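FOR IMMEDIATE RELEASE

Ginex Teaches a Two-Armed Robot to Pack Groceries, One Cabbage at a Time

Ginex today released Bisorero 2, a new version of its software for teaching robots by remote control. An operator wears a headset, holds a pair of hand controllers and does the job slowly through the robot's arms. Bisorero records the arm positions, the grip and the camera views together, and the recording becomes a lesson.

The first set of lessons made with the new version is called Saludo, and its subject is grocery shopping. It contains 2561 recorded demonstrations of moving produce between a tiered wooden display and a shopping basket. The vegetables are artificial, which spared the company a weekly conversation about soup.
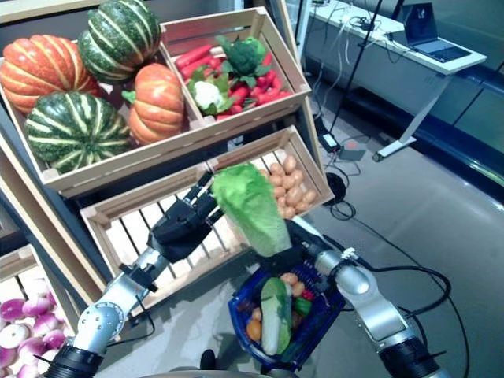

Page last changed: November 19, 2023

Saludo was recorded by five operators in the Ginex demonstration room. Each had to pass a short qualifying round before any of their work was kept. The round ends with napa cabbage, and operators who had breezed through potatoes were often quieter afterward.

Napa cabbage makes a good teacher. It's long, it has a firm end and a frilly end, and it will happily swing around if you grab it by the wrong one. Most people at home deal with this by using their other hand without thinking about it. A robot has to be shown, and the person showing it has to notice what their own hands have been doing all these years.

For that reason 260 of the demonstrations in Saludo deal with cabbage and nothing else. Some are done with one arm on the cabbage and the other on the basket. Others use both arms on the cabbage, with one gripper at the leaves and the other at the stem end. Operators were allowed to choose, and they chose differently, sometimes twice in the same session. Bisorero keeps both approaches and labels them, so a customer can train on either or let them argue it out.

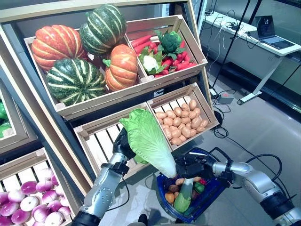 What's New in Bisorero 2

The biggest change is the handover. In the earlier version, an operator who lost track of an arm had to stop, reset and start the whole task over. The new version lets the operator pause one arm while the other keeps its hold, look around, and pick up from there. A pause stays in the recording with a mark on it and can be left out of training. Our operators asked for this feature in February, in an email whose subject line was "please."

The second change is hand guiding. For short moves near the basket, a trainer can now switch the arm to a light-touch mode, take hold of the forearm and walk it through the motion. Remote and hand-guided sections can sit in the same demonstration. It feels a little like teaching a very heavy relative to dance, and it's a good deal faster than typing in coordinates.

Review has also been rebuilt. Head and wrist views now play side by side on one timeline, with the grip signal drawn underneath. A reviewer can cut a clumsy start, flag a bad grasp or send the whole thing back to the operator with a note. Notes are limited to 2 lines. They used to be unlimited, and we don't wish to discuss it.

Wrist views matter most in the last few inches. From up on the head, a crate of potatoes is a pile. From the wrist, it's a set of separate potatoes at separate heights, and the operator has to commit to one of them. That view also contains a large amount of the robot's own fingers, which operators learn to look past in the way drivers learn to look past a windshield pillar.

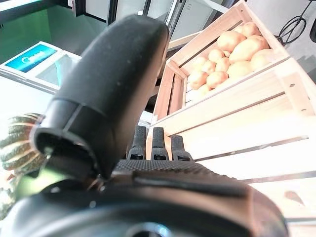
Remzi Yaman
Head of Operator Training, Ginex

"I've trained people to run these arms for years, and the produce display still humbles everyone," said Yaman. "You get engineers in who want to talk about latency. Then they try to set down one cabbage without knocking over their potatoes, and the talk about latency stops. The good operators are patient and a bit bored. I look for that in interviews now."

Yaman's team also wrote the guide that ships with the software. It covers seating, rest breaks, controller grip, and how to tell when a demonstration is worth keeping. A slow, plain one usually is. A fast, dazzling one is usually the operator showing off for someone in the doorway, and the guide suggests closing the door.

Glare gets a chapter of its own. Wrist cameras go wherever the wrist goes, including straight toward the brightest thing in the room, and a store will have bright things in it too. Bisorero 2 flags washed-out stretches during review and leaves the choice to the reviewer. Saludo keeps a share of them on purpose.

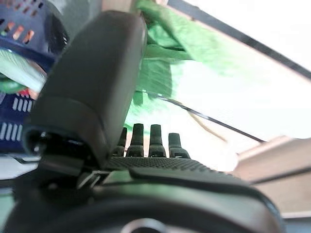
View from a wrist camera, with the blue basket at left and strong light at right.

Availability

Bisorero 2 is available to current Ginex customers as a free update. New customers can request a trial through the Ginex sales desk. Saludo is licensed separately and comes with the head and wrist recordings, the review notes and the operator guide. Vegetables are not included.

The next set of lessons, Zosusa, will cover putting things back on the display where they came from. Recording has started. Progress is slower than with Saludo, a finding that will surprise no parent.

Media contact: Press Desk, Ginex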